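Local Gov 2, week 6 — turnout in off-year races

Notes only, read the chapter too. Quiz will come off both.

Last week: who draws the wards. This week: who shows up. Different problem, people mix them up in the essays every year.

Running case is Zomthorpe. City council, 10 seats, all ward based, elections held in January of odd years. No other race on the ballot, no governor, nothing. So turnout is low and the voters are older, mostly homeowners.

Cowie ward, last contested race:
registered voters 2853
ballots cast 378
winning margin 23

Work out the turnout yourself before class (should get a bit over 13 percent). Then look at the margin again. One apartment building could of flipped it. That is the whole point of the case.

Why so low? Three usual explanations in the reading. Cost of voting — time, finding the polling place, weather. Lack of information, no party label on the ballot in Zomthorpe so voters can't use it as a shortcut. And weak contact, campaigns only knock on doors of people who voted last time. The third one feeds itself.
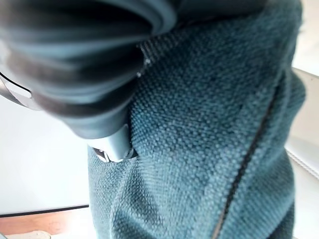

Timing. Moving local races to the same day as state ones raises turnout a lot, most of the studies agree on that. Less agreement on what it does to results. Incumbents may do better, may not. Down-ballot drop-off is real: people vote the top and skip the rest. Know the term.

Who opposes moving the date? Groups that already turn out well. Plunadov Street homeowners were against it, so was the city employees' union, for diffrent reasons. Be ready to say what each one stood to lose.

Compare Illska: same size council, at-large seats, November date. Don't just say "higher turnout so better." Ask whether the extra voters are spread across the city or bunched up.

For next time: one page, should Cowie keep its January date. Pick a side. Use the numbers above. Double spaced.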